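Small Parts, Large Opinions: Choosing and Filling a Desk Organizer
Project report, Household Systems elective
Group 4

1. Where this started

Our group was assigned "a storage problem in a shared space" and did not have to travel far to find one. The workroom at the end of our hallway is used by everyone who sews, solders, frames pictures or loses earring backs. All of their small items ended up in one cookie tin. To find a pushpin you tipped out the tin, found the pushpin with your thumb, and put the rest back in a different order.

The assignment asked us to pick one storage product, set it up, use it for a while and report on it. Hubert Berchtold wanted to build something from scratch and was outvoted on the grounds that we have seen his shelf.

We looked at four candidates and settled on a tinted plastic organizer with drawers below and small compartments up top. The others were a Betier canvas roll (we would have lost it inside the tin), a Fuchs metal cabinet (would have needed its own room) and a Fodico stackable set whose lids came off if you spoke to them firmly.
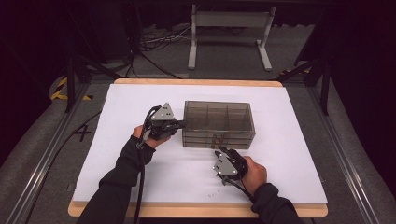

Our first decision was where the thing should live, and it took longer than choosing it. Kirsten wanted it on the windowsill. Josiane wanted it on the shelf over the sink, which she can reach and the rest of us can't. We ended up working on the big board in the middle of the room with a white sheet laid over it, which made dropped beads easy to spot and made all of us look more organized than we were. With three drawers stacked in front and the compartments on top, the organizer has an obvious front, so whatever surface you choose, you have to leave room for a drawer to come out. The windowsill failed on this point. Kirsten has asked that the report say it failed narrowly.

2. Sorting the tin

We emptied the tin in one sitting and counted the contents, as the assignment required. The total was 3,885 items, a figure heavily influenced by one bag of seed beads. Leaving the beads aside, we had 39 kinds of thing. Of these, 11 were kinds of screw, and Hubert maintains that two of those are the same screw.

Our sorting rules went through several drafts. The first was by material, and it put needles with thumbtacks and paper clips, a drawer you would only open once. The second was by owner. It collapsed as soon as we asked people to claim their belongings, and everyone claimed the good scissors. The third was by how often a thing is wanted, and we kept it.

So the top compartments got the daily items: pins, clips, thread ends too long to throw away, spare buttons. The drawers got the weekly items. Anything needed less than once a month went back in the tin, which has been demoted to a lower shelf and is sulking there. 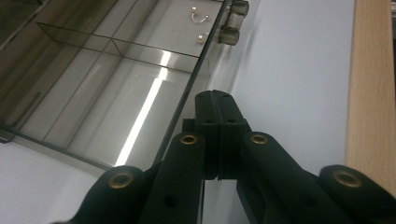 Johanna Pichler
Group editor and record keeper

I took over the writing from this point, so complaints about the remaining sections can come to me. The opening sections are Hoi-yan Fu's, and the remark about Hubert's shelf is hers as well, though I helped.

3. See-through, mostly

The main argument for tinted plastic over clear was that it hides a little of the mess. The main argument against it was that it hides a little of the mess. We spent most of a meeting on this.

In use, the tint mattered less than we expected. You can tell from across the room that a compartment has something in it, and from closer up you can usually tell what. Dark items are the exception. Black snaps in a smoky box at night are a matter of faith, so we moved them to the front of the top drawer and put a scrap of white card under them.

Fingerprints are the real cost. I wiped the organizer down on a Monday and by dinner it looked as if a bakery had been through. A dry cotton cloth works fine. Paper towels left fuzz in the corners, and the fuzz had to be fished out with a toothpick, and the toothpicks were of course in the tin.

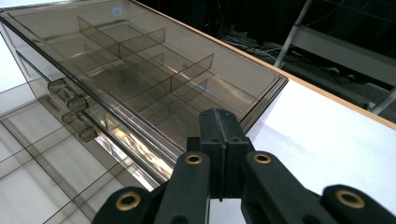 Labels were the other long discussion. Kirsten printed a very handsome set on her Zumon label maker and stuck them on the drawer fronts, where they covered exactly the part you wanted to look through. We peeled them off and put smaller ones at the sides. Two have since fallen off and the drawers in question have gone on being understood.

4. Did people use it?

We ran a simple trial. Each of us hid a list of small items in our usual conversation ("do you have a safety pin?") and timed how long it took the other person to produce one. With the tin, the average was about 90 seconds, and Josiane gave up twice. With the organizer most searches were over before we had the timer going properly, so we can't offer a respectable number for the second half.

Putting things back is the weak point. People take a button out with care and return it to whichever compartment is nearest. The buttons have been drifting toward the paper clips for some time. Josiane proposed a weekly reset and did it herself for two weeks, after which it became a monthly reset.
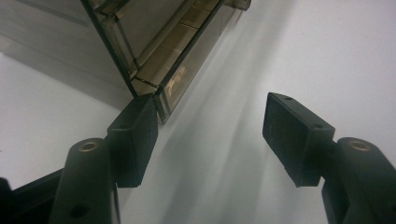
Smoky-brown plastic against the white work surface.

5. What we would change

Sort before you shop. We bought the organizer first and then discovered how many kinds of screw we owned.

Leave one compartment empty. Ours were all full on the first day, and the first new item to arrive (a single cufflink) had nowhere to go. It is in with the pins.

Hubert would like it recorded that his design had more compartments. It also had no bottom.

Submitted Jun 30, 2021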